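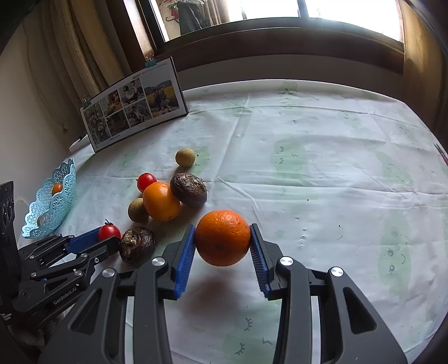

Most of the trouble with teaching a robot to pick things up starts in a spreadsheet. At Primix, which sells software for planning and checking robot arm motions, the spreadsheet used to be kept by hand. Every recorded demonstration got a row, and somebody watched the recording and typed in where each grasp began and ended.

Nazar Moroz did that job for most of a winter. He got through 478 recordings before he asked to write a program to do it instead.

The program is called Pultier. It takes the video and the finger opening logged during a demonstration, lines up the two clocks, and cuts the recording into short pieces: reach, close, lift, carry, release. Each piece gets a label and a score. Low scores go to a person. The rest go straight to training.

The first version only looked at finger width. If the opening stopped shrinking, Pultier called it a grasp. That was fine for a hard block of known size. It was poor at fruit, where a tomato gives a little under the pads and the width keeps creeping after contact. Moroz added a second check that follows the object in the video and asks whether it moves with the fingers. The two checks have to agree within 200 milliseconds or the piece is flagged.

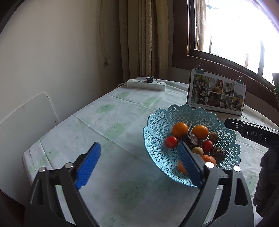 Perception is the part that Kofi Quansah looks after, and he spends most of his time on things that hide behind other things. A tracker that works well on one orange on a bare surface can lose it in a pile. Fruit in a basket is a fair test. With two blue finger pads spread around a light blue basket, color alone is a weak way to tell the tool from the container, and one pad already covers part of the fruit. The openwork sides add a lot of small edges, and the faces printed on the tablecloth add more. Quansah's answer was to mask the fingers using the logged opening, so the tracker knows where they are before it looks at a single pixel.

The mask cut the number of lost tracks, but it brought its own bug. When the width log dropped a reading, the mask froze while the fingers kept moving, and the tracker sometimes locked onto a pad and reported it as fruit. The fix was a short filter that fills gaps of up to 30 milliseconds and gives up on anything longer.

By May the team had run Pultier over 1,259 demonstrations. Moroz still checks the flagged ones himself, usually before lunch. The common failure now is a second grasp made too soon after the first, which the program joins into one long piece. The planner then learns a pause that has no purpose.

Gakico, an early customer, has asked for labels on two-handed work. Quansah has a branch that handles it if both tools share a clock. Getting them to share one is the next item on his list.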